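**Asunto:** Re: [normas-celdas] Postura de reposo en simulación, ¿la ponemos en la guía?

Hola a todos:

Retomo esto porque lo tenía a medias desde el verano y me han vuelto a preguntar por privado dos veces (¡escribid a la lista, que no mordemos!).

El 8/31/19, desde Gosselin, escribían:

> En la guía pedimos que el robot arranque siempre desde una postura de reposo declarada, pero no decimos nada de lo que ve la cámara de muñeca en ese momento. En Flirka arrancan mirando a la mesa y en Handard cada cual hace lo que quiere. ¿Lo dejamos abierto o lo fijamos? Yo lo dejaría abierto, la verdad, bastante larga es ya la sección 11.

Pues yo no lo dejaría tan abierto. Me parece bien que cada uno elija postura, pero que quede escrita junto con la vista que le corresponde, con los dedos abiertos y sin nada que agarrar delante. Así, cuando alguien recibe un entorno ajeno, carga la escena, compara y sabe en un momento si la cámara está montada como toca. Con la pinza hacia arriba sale algo de este estilo: 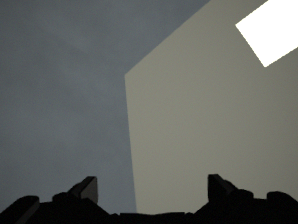
Vol. 12, n.º 11

Me gusta para la guía porque las dos puntas se distinguen bien contra el fondo claro y queda hueco de sobra entre ellas. Lo que no me gusta nada es el blanco de arriba a la derecha, quemado del todo. Si luego entrenamos con eso, o simplemente ajustamos la exposición, la referencia ya nace torcida. Propongo añadir una frase en la sección 12, más o menos así:

- La vista de reposo se entrega con la postura articular y con los parámetros de la luz.
- Las dos puntas deben verse enteras por su extremo superior.
- Se evitarán zonas saturadas — y si no se puede, se anota.

Lo de «se evitarán» es negociable. En Astusbridge prefieren «se recomienda evitar», y por mí no vamos a discutir otra tarde entera por un verbo (ya tuvimos bastante con «deberá»).

Otra cosa suelta: la incidencia 911 sigue abierta y habla justo de esto, aunque el título diga «colores raros en la pinza». ¿Alguien con permisos la puede renombrar? El texto definitivo me gustaría cerrarlo en octubre, así que mandad los cambios sobre el borrador, por favor, y no en capturas pegadas en el correo, que luego las tengo que copiar a mano.

¡Un abrazo y gracias por la paciencia!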